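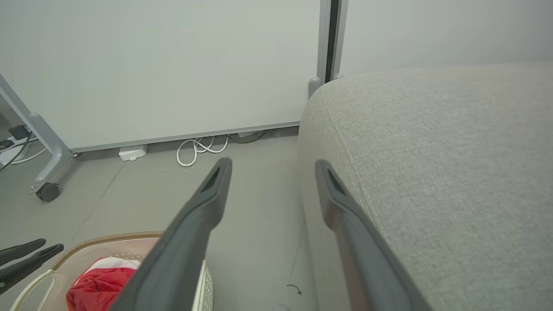 How Is Cloth Made?

Sofas, shirts, curtains, and backpacks all have something in common. They are covered with cloth or made from it. Cloth is also called fabric, and people have been making it for thousands of years.

The cover on a sofa is often a woven fabric. If you look at woven fabric closely, you may be able to see lots of tiny lines crossing each other. Those lines are threads or yarns.

Starting with fibers

A fiber is a very thin strand, a bit like a hair. Some fibers come from plants. Cotton grows as white fluff around the seeds of the cotton plant. Linen is made from the stem of a plant called flax.

Other fibers come from animals. Wool is the coat of a sheep. Silk comes from the cocoon of a silkworm, and a single cocoon can hold one very long strand.

There are also fibers made in factories. Polyester and nylon are two of these. They begin as tiny pieces of plastic, which are melted and pushed through small holes. The thin streams that come out cool and turn into strands.

Spinning yarn

One cotton fiber is weak. You can break it with your fingers. When many fibers are twisted together, they grip each other and make a strong yarn. This is called spinning.

Long ago, people spun yarn by hand with a stick called a spindle. Later they used spinning wheels. Today, most yarn is spun by machines in a mill. The Larklow mill in Kasville has 15 spinning machines in one long room, and workers there wear ear protection to shut out the noise.

Weaving

Weaving is done on a loom. First, yarns are stretched tightly from one end of the loom to the other. These are the warp. Then another yarn is passed across them, over one and under the next. This is the weft. When the weft reaches the side, it turns around and comes back, going under the yarns it went over before.

After each row, the weft is pushed snugly against the row before it. Row by row, the cloth gets longer.

Going over one and under one makes a plain weave. Going over two and under two, and moving across a step each row, makes slanted lines called a twill. Blue jeans are made from a kind of twill. Look at the inside of a jeans leg and you can often see the slanted lines quite well.

Knitting is different

Most T-shirts are knitted. Knitted cloth is made of loops, and each loop is pulled through another one. Loops can change shape when you pull on them, so a T-shirt stretches easily. A woven cotton pillowcase hardly stretches at all unless you pull it from corner to corner.

Adding color

Color is added with dye. The fibers can be dyed before they are spun, the yarn can be dyed before it is woven, or the finished cloth can be dyed all at once. Striped and checked cloth is often made with yarns that were dyed first. Patterns can also be printed on top, like ink on paper. Turn a printed cloth over, and the pattern is usually paler on the back.

Covering furniture

Cloth used to cover furniture is called upholstery fabric. It has to be tough, with people sitting on it every day. Factories test it by rubbing it over and over with a machine until it starts to wear out.

The cloth is cut into flat shapes and sewn together to fit over the padding. Sometimes a thin cord wrapped in fabric is sewn into a seam. This is called piping. It makes a raised line along the edge and helps the seam keep its shape.

Try it: weave a paper mat

You need two sheets of paper in different colors, a ruler, a pencil, scissors, and glue.

1. Fold one sheet in half. Draw a line one inch from the open edge.
2. Cut straight slits from the fold up to the line. Stop at the line.
3. Unfold the sheet. These strips are your warp.
4. Cut the other sheet into 11 long strips. These are your weft.
5. Weave the first strip over and under all the way across.
6. Start the next strip the opposite way, under and then over.
7. Push the strips close together. Keep going until the mat is full.
8. Glue down the ends and trim any extra paper.

Words to know

Fiber: a very thin strand
Loom: a frame or machine for weaving
Warp: the yarns stretched along the loom
Weft: the yarn that goes across
Piping: covered cord sewn into a seam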